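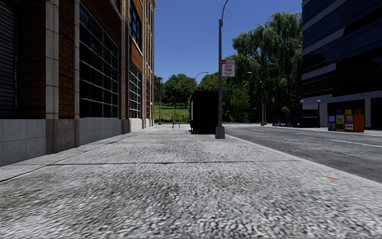

Vol. 6, No. 17

Print this article | E-mail this article

Teaching a Delivery Robot to Use the Sidewalk

The robotics club at Nustmont has a delivery robot that exists almost entirely on a computer. It has a body, a set of wheels and a camera, and it spends its time on a simulated city block with a brick building on one side of the sidewalk and a glass office building across the road. The students call the block Sakai. Their job this term has been to get the robot from one end of the sidewalk to the other without hitting anything or rolling off the curb.

Chie Kuroda, a junior, wrote most of the code that decides where the robot goes. She joined the club in her first year, when it was still building line followers from kits.

"Those were fine, but you put down black tape and the robot followed the black tape," she said. "I wanted to work on something where there isn't any tape."

The club took up the sidewalk project in April after its adviser, Masaru Yoshida, came across a regional contest for simulated delivery robots. Teams get the same robot and the same rules, but they do not see the contest block until the day of the event. They practice on whatever blocks they can find or make. Yoshida said the entry fee was low and there was nothing to ship, and those were the two things he checked first.

"We had one decent computer and a few that were all right," he said. "A real robot of that size was out of the question. I told them, if you can make it work in there, you have done the hard part of the thinking, and you haven't run over anyone's foot."

Kuroda said the first weeks went to a problem she had not expected to be a problem, and that was telling the sidewalk from the road. In the simulation both are gray. The sidewalk is concrete with a speckled surface and the road is asphalt, and from the robot's height the ground closest to the camera is blurry and only gets sharper farther on.

"A person looks at it and sees a sidewalk right away," she said. "The program saw gray and more gray. It went off the curb so many times that we stopped writing it down."

Her first fix was to have the program look for the curb, which runs at an angle across the robot's view. That worked until the robot came to the seam in the concrete. The seam is a dark line that goes straight across the walk, and the program took it for an edge and stopped. It would sit there until the run timed out. Kuroda and another member, Tatsuya Miyazaki, spent two meetings on that line.

Miyazaki is a sophomore and keeps the club's logs. He said the log from those two meetings is mostly the word "seam."

"We tried making it ignore thin lines, and then it ignored the curb when the curb was far away and looked thin," he said. "Then we tried only ignoring lines that go straight across. That was better. But if the robot turned a little, the line wasn't straight across anymore."

What they settled on was to compare the ground on both sides of a line. If it is the same speckled surface on both sides, the robot keeps going. If it is different, the robot treats the line as an edge and stays back from it. Kuroda said the idea came from Miyazaki, and Miyazaki said it came from Kuroda.

The small orange stains on the pavement caused trouble for a shorter time. An early version steered around them as if they were objects. One of them is near the bottom of the lamp post, so the robot would swing wide of the stain and the post together and end up much closer to the building than it needed to be. The students could have taken the stains out of the scene. Yoshida asked them not to.

"A sidewalk has stains on it," he said. "I said leave them in and deal with them."

The lamp post itself is what the members talk about most. It stands on the outer edge of the sidewalk near the curb, with a parking sign on it that says "ANYTIME" in red. Just behind it and to the left is a big black box on short legs. Between them they take up the part of the walk where the robot would otherwise like to drive. The post was easy to detect because it is tall and goes up past the top of what the camera sees. The box was harder. It is dark all over and has nothing on it for the program to pick out.

"For a while it thought the box was a shadow," Kuroda said. "It drove into it at full speed, very confident."

The program now keeps a running guess of how far away each dark shape is and slows down when it is unsure. This costs time, and time counts in the contest. Miyazaki would like to see the robot slow down less. Kuroda would not. They had not agreed on it when we spoke, and Yoshida said he was going to let them work it out.

Snædís Ladefoged, a senior, is in charge of testing. She did not write any of the driving code and said she prefers it that way. Her part is to start the robot in places the others did not think of and see what it does. She has started it with its back to the park, right up against the brick wall, and facing the road. She has also started it beside the bench farther down, in the part of the walk between the black box and the building.

"They always test it from the good spot," she said. "From the good spot it's great."

By her count the team has done 2876 runs since the project began, most of them overnight with no one watching. In the last batch of 20 that she started by hand, the robot reached the lawn at the far end of the block 17 times. Two of the other runs ended at the black box. In the last one the robot turned around near the bench and came back to where it had started, and the team has not found out why.

Ladefoged has a list of things she still wants to try. The block the team uses has clear blue sky, and she would like to run it in poor light. She would also like to have people walking on it. The contest rules say there may be pedestrians, and the team has not done much with them yet.

The software the team uses to plan the robot's route is called Fiten. The club wrote it two years ago for a different robot, and it has been patched by several people, some of whom have graduated. Mio Sasaki, who was club president then and is now studying engineering at college, still answers questions about it by e-mail.

"I wrote it in a hurry and I didn't leave many comments," Sasaki said by phone. "When they send me a piece of it and ask what it does, I sometimes have to run it to find out. They've fixed a couple of things I got wrong – the turning was off by a little bit the whole time I was there."

Sasaki said she would have liked to work on a sidewalk when she was in the club. Her team's last project was a maze.

The club meets twice a week after school in the Seltis building, and Yoshida said that before the contest they will probably add a third meeting. Four members are going. Kuroda and Miyazaki will run the program, and Ladefoged will watch the clock and decide when to stop changing things. The fourth place goes to a first-year member who has not been picked yet.

Asked whether she would trust the robot on a real sidewalk, Kuroda said she would walk next to it the first few times. She would also want a wide one, like the one at Sakai, and she would want to know how deep the curb was. Then she went back to the computer, where the robot was waiting at the seam.

"It's supposed to be stopped," she said. "I paused it."

Filed under: Student Projects, Robotics, Clubs & Competitions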